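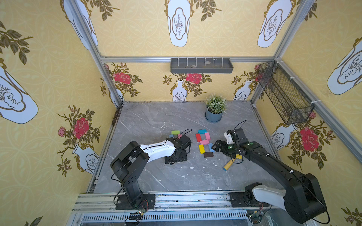 # bench-cell-budget

Planning notes and cost sheets for adding a second two-arm cell. Read this before you open the spreadsheet, and please don't forward the spreadsheet without it.

The request on the table is for 2 more cells like the one we have. I think we should buy one, or none until the numbers below look better.

## What's in the repo

- `quotes/` has the vendor replies from Dristuleo and Fustolum, with shipping where they bothered to list it
- `sheets/cell_cost.csv` is one line per part, arms down to cable ties
- `sheets/hours.csv` is staff time on the current cell, logged by hand and patchy before September
- `notes/` is everything else, unsorted

## Where the money goes

Everybody looks at the arms. Dristuleo's quote covers a pair, with grippers, and says "ready to run." It leaves out mounting plates, the aluminum framing, power, and any kind of spare. By the time those are added we are roughly $3000 over the figure in the original request, and that is per cell.

Fustolum is cheaper on paper. Their grippers are a separate line, their lead time is "on request," and they didn't answer when I asked what a replacement wrist cable costs. I've left that cell in the sheet blank. Do not fill it with a guess.

The board, wall covering and small props are cheap. Blocks, a toy mallet and a potted plant won't sink a budget. They do get moved, swapped and lost, so they have their own line now under consumables.

## Claims I don't buy yet

**"A second cell doubles output."** Only if somebody is free to reset it. Block tasks need a person to put things back, and `hours.csv` has no slack in it that I can find.

**"The arms last 3 years."** This comes from a Bergeron sales sheet. It gives no duty cycle, so I've planned on 2 and would be glad to be wrong.

**"We can share spares."** True if both cells use the same arms. If we mix vendors to save on the first invoice, we stock two sets of everything.

**"Grunari will handle integration."** Their quote covers one site visit. Anything after that is hourly, and the rate is in a footnote on the last page.

## Before anyone signs

- Get the cable and gripper spares priced in writing
- Measure the floor space with the door open
- Log a full month of reset time on the current cell
- Ask for the return terms on an opened arm

## Known gaps

Sales tax is missing from the Fustolum rows. Floor space is treated as free, and it isn't. Old quotes stay in `quotes/old/` and should not be mixed into the totals.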